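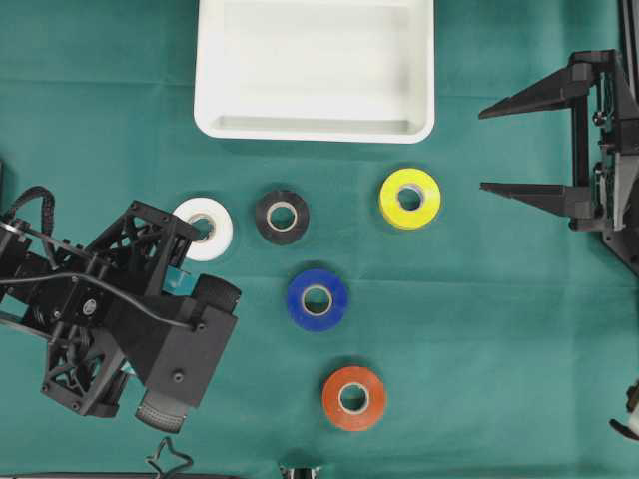

Hugo Echevarría
July 22, 2021

Notes on conductor colors in US buildings, written after going through the panel schedules at the Melent warehouse. Commercial work mostly, some residential at the end. Thread.

2/ The sequence everyone learns first: black, red, blue for the three phases on a 120/208 system, white for the neutral, green for the ground. On 277/480 it is brown, orange, yellow, with a gray neutral.

3/ The phase colors in that list are convention. The National Electrical Code does not assign black to phase A. It does have rules for the neutral, the ground and the high leg of a four-wire delta, and those are the ones that get cited on inspection.

4/ If a building has more than one voltage system, branch circuit hots have to be identified by phase and by system, and the method has to be documented or posted at the panel. Most shops post a small legend inside the door. At Melent, three panels had a legend and two of the legends disagreed.

5/ The disagreement: one listed brown/orange/yellow for the high voltage side, the other had orange and brown swapped. Either is allowed if it is consistent. Having both in one building is a rotation problem waiting for the next motor replacement.

6/ Neutrals. In 6 AWG and smaller, an insulated neutral normally has to be white or gray along its whole length, or use one of the permitted stripe schemes. You can't pull black #10 and wrap the end in white. 4 AWG and larger may be marked at the terminations.

7/ Same split for equipment grounds. Small insulated grounds are green, green with a yellow stripe, or bare. Large ones can be re-identified with green at each end and wherever the conductor is accessible.

8/ High leg. On a four-wire delta with a grounded midpoint, one phase sits at 208 volts to neutral. It gets orange, or some other effective marking, wherever a connection is made and the neutral is also present. People who grew up on wye systems read orange as 480 phase B. Put a meter on it.

9/ Marking at terminations. Wrap it all the way around. A single flag stuck on one side ends up facing the back of the can. I go two full turns, no stretch on the last one, so the end doesn't lift.

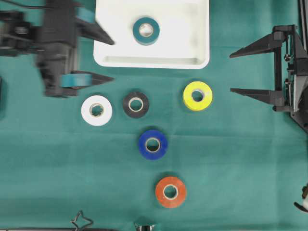
Teal roll in the tray, the others on the cloth.

10/ On adhesives: cheap vinyl flags in a hot enclosure. The Prikemance annex has a rooftop disconnect where half the phase marks had slid down the conductor and collected at the bottom as a stack of loose rings. Check the temperature rating on the product sheet before buying a case.

11/ Stock insulation colors cost more than people think once the sizes get large. Our supplier, Peñalver, carries 500 kcmil in black off the shelf. Anything else is a special order with a lead time. Hence the marking.

12/ Old work. The previous contractor at Clotden used black for every hot in the building, all the way down to the receptacles. Legal when installed, as far as I can find. Identifying it took a toner, two radios and most of a week in January.

13/ We tagged 70 circuits there. Tags carry panel and circuit number as well as color. Color gives you the phase and nothing about which breaker feeds it.

14/ Residential. A white wire in a two-conductor cable can be used as a hot in certain cases, a switch loop being the usual one. It has to be permanently re-identified where it is visible and accessible. Open any older switch box and see how often that was done.

15/ Also residential: a 200 amp service with aluminum entrance conductors is usually black, black, and black with a stripe. The stripe is easy to miss in poor light. Mark the neutral at both ends anyway.

16/ None of this replaces testing. Color records what the last person intended. Prove the meter on a known source, test the conductor, prove the meter again.

17/ Someone asked about the legend wording I use. System voltage, then A, B, C, neutral, ground, each with the color spelled out in full. No abbreviations. BL has meant both black and blue in the same building.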